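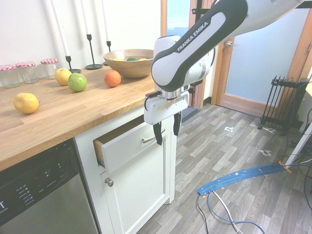 *Jars, candlesticks and fruit along the back of a butcher-block counter, with a drawer open below.*

I have been renting out kitchens, one way or another, for most of my working life. I manage the furnished apartments at Lotstead, and before that I did the same job in Flilcombe. When people come to look at a place, they walk into the kitchen and put a hand on the counter, and then they look at whatever is standing on it. I have come around to the view that the counter should have things on it, and that most of the advice telling people to clear it is wrong.

The advice is everywhere. Put it all away. Leave one plant and a cutting board. A kitchen shown that way does look bigger. It also stops working about a week after somebody moves in, and then the person living there thinks the fault is theirs.

Fruit is the easiest case to make. Fruit kept in a drawer of the refrigerator gets forgotten, and I have cleaned out enough refrigerators between tenants to know how that ends. Fruit in a bowl gets eaten. A wide wooden bowl does the job well. I would go further and say the fruit doesn't all have to be in the bowl. Some on the counter is fine. It is on its way somewhere, into a lunch or onto a board, and a kitchen that can't stand a few loose pieces of fruit for an afternoon is being kept for visitors.

Glass jars are the next case. I like them clear, and I like them at the back against the wall, where they take up the strip of counter that is no good for chopping anyway. The red-and-white gingham lids get laughed at. My colleague Na-rae Koo calls them jam-stall lids and has tried to get me to switch to plain steel ones from Detness. I tried a set in two apartments. They were fine, and the tenants in both places put them in a cupboard and went back to keeping flour in the bag. I don't claim that proves much. I do think people leave out what they like looking at, and a checked cloth lid is cheerful on a gray morning in November when the coffee hasn't finished.

A label helps too, and a small one is enough. Salt and sugar have been mixed up in better kitchens than mine.

Candlesticks are harder to defend, and Na-rae and I have gone back and forth on them. Her point is that a candle has no business in a working kitchen. A tall taper on a thin black stem is easy to knock with a sleeve, and it needs to be kept well away from anything that hangs. I agree with all of that, and I tell tenants not to leave one burning when they go out of the room. I still put candlesticks out. Many of our apartments have no dining room, so the counter is where people eat supper, and a person eating supper alone at a counter deserves something on it besides a toaster. If the heights don't match, so much the better. Matched sets look like a store.

Where I part company with the people who love clutter is the drawer. The drawer under the counter is what makes the things on top possible. If it opens easily and has room in it, the peeler and the can opener go back where they came from, and the counter holds only what was meant to be there. If it is jammed with takeout menus and dead batteries, everything comes up to the surface and stays. When a tenant tells me there isn't enough counter space, I ask to see the drawer first. I have had that conversation at Lotstead more times than I can remember, and it has led to a bigger counter exactly once.

The wood needs a word as well. Butcher block marks. It takes rings from wet glasses and it darkens by the sink, and owners worry about it. I oil ours with a product from Đinh, a small supplier whose tin costs me $7 and lasts a long time. Replacing a counter in one unit was quoted at $1,541 last year, and the owner wanted to do it on account of a stain I could cover with my palm. I sanded it out on a Saturday. A counter that is used will show it, and a little oil and patience take care of most of the damage.

So my advice to anyone setting up a kitchen is to start with the drawer and empty it. Then put back on the counter whatever you reach for every day, plus one or two things you simply like. Leave a clear stretch at the front as wide as your cutting board, with enough room beside it for a plate. The rest can stay at the back.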